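Questions we get asked a lot at the Dradden Swap Shelf, updated August 14, 2020. If yours isn't answered, drop us a line through the contact form and we'll add it (we love a new one!).

## Getting started

**What is the Swap Shelf?**

It's a clothes and fabric swap that runs by post and from a set of shelves in the old ticket hall at Costance. You send or bring things you no longer wear, you get points, and you spend the points on things other people have sent. That's the whole idea, and we still get a thrill every time a parcel is opened.

**Do I need to be good at sewing?**

Not at all. Plenty of members have never threaded a needle. If you do sew, you'll be very happy in the remnants section, where the odd half metre of lovely cotton turns up for next to nothing.

**How do I join?**

Fill in the form on the Join page and choose a member name. Joining is free and you start with 100 points, enough for a couple of shirts or one really good jumper.

**Is there a limit on how many points I can hold?**

Yes, 1000. After that we'd love you to treat yourself, or pass some on to the gift pot, which new parents and school leavers can draw from.

## Sending things in

**What do you take?**

Shirts, T-shirts, trousers, skirts, dresses, knitwear, coats, scarves, towels, tea towels, curtains, tablecloths and any piece of fabric bigger than a pillowcase. Children's clothes are always wanted, especially school jumpers in May when people start thinking about the next size up.

**What don't you take?**

Underwear, swimwear, pillows, duvets, and shoes. We tried shoes for one summer and ran out of floor.

**Does everything have to be perfect?**

No! A missing button or a dropped hem is fine, just pin a note to it. Mending pieces go on their own rail at half points and some members head straight there. Please don't send anything with a smell of damp, though, as it spreads to the rest of the parcel.

**How should I pack a parcel?**

Wash and dry everything fully, fold it, and use whatever bag or box you have. Put your member name on a slip of paper inside as well as on the outside. Labels do come off.

**How long until I get my points?**

Usually within a week of the parcel reaching us. Points show on your account page, with a line for each item.

## Choosing and collecting

**How do I find my size?**

Please go by the measurements on the listing and ignore the label. Shop sizes vary wildly, and a coat from twenty years ago can be two sizes away from a new one. Lay something you already like on the bed, measure across the chest and down the back, and compare. It takes two minutes and saves so many returns.

**Can I try things on at Costance?**

You can when the fitting corner is open. Check the notice on the front page before you travel.

**What does "Ivus" mean on a listing?**

Ivus is our name for the mystery bundle. You tell us your size and three colours you like, and we pick four pieces. Some of the happiest messages we've had have been about Ivus bundles. If you hate it, send it back and keep your points.

**Why does item 2677 keep coming back?**

Ha! It's a mustard corduroy jacket with very long sleeves. Everyone wants it, nobody's arms fit it. If you're tall, please give it a go.

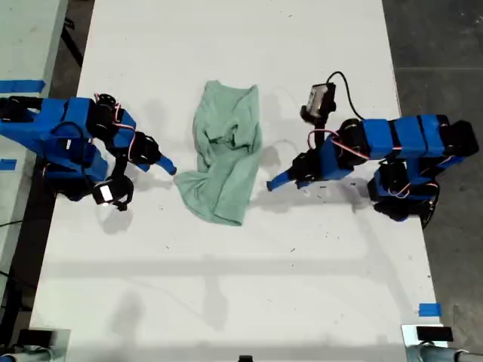

## Care and washing

**My towels have gone stiff. Can I save them?**

Almost always. Wash them with half the powder you normally use and no fabric softener, give them a good hard shake, and hang them somewhere with a breeze. A second wash often does what the first one didn't.

**How do I keep pale greens and blues from going dull?**

Wash them with other pale things, inside out, at 30 degrees, and dry them out of strong sun. Pale green is such a pretty colour and it does fade on the line.

**Is it all right to dye something I got from the shelf?**

Please do, it's yours! Cotton and linen take dye beautifully. Polyester mostly won't, and the stitching is often polyester even on a cotton shirt, so expect the seams to stay the old colour.

**Where can I get the stain soap you use?**

We use the Jitpraphai bar, and we keep a few at Costance for 40 points each. Wet the mark, rub the bar on, leave it for ten minutes and wash as usual. Test it on an inside seam first if the colour is strong.

**Can I send a towel back in when it's past its best?**

Yes, mark it "rags" on the slip. Rags earn five points a bag and go in the bin by the side door.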